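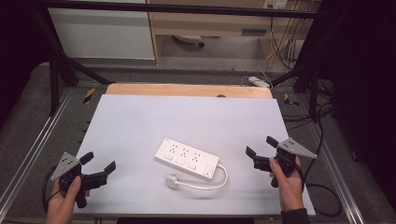 Yesenia Quintero wrote in after the last issue to ask whether the Ciltbridge hand kit is worth the money for a small shop, or whether she should wait for the next version in October. She's been burned before by grippers that felt great at the trade show and then sat in a drawer. Fair question, and I've had the kit on loan for long enough now to have opinions!

Short answer: I like it a lot, with a couple of gripes.

The kit is a pair of hand-held grippers, one for each hand, with two fingers apiece. You do the job yourself while it records, and the recordings go off to train whatever arm you've got. I was a bit snobbish about this going in (I learned on a teach pendant and I still sort of love a teach pendant), but for fiddly household stuff it's so much quicker. Power strips are my favorite test. There's a stiff cord that never wants to lie where you put it, a plug at the end of it, and a row of little rocker switches that are pretty unforgiving if your fingertip is off to one side. I got through 267 takes before I needed a real break, and my wrists were the part that gave up.

What I'd change: the cables. Each gripper has one, and I kept wanting more slack on the left, where I tend to reach across. Salov sells a longer set that fits, though I haven't tried them - if you have, please write and tell me. The handles are also sized for somebody with bigger hands than mine. I wrapped them in tennis tape and forgot about it.

Setup took me most of an afternoon, and most of that was the software. The manual jumps from unboxing straight to calibration and skips the bit where you tell it which hand is which. I had left and right swapped for my first session and had to throw the whole thing out. Check that first, please, and save yourself the grumbling.

On price, the pair is $534, and Ciltbridge will take up to 400 hours of your recordings for cleanup in the first year at no extra charge. The Goossens kit is cheaper but you do all your own cleanup, and I know how I am about chores like that.

So Yesenia, if you've got small two-handed jobs piling up, I'd go ahead and get it now. If you mostly move boxes, hang on to your cash.

Next issue I'm finally getting to the Brurkovano wrist mount, which has been on my bench since forever. Send me your questions about it before I start taking it apart.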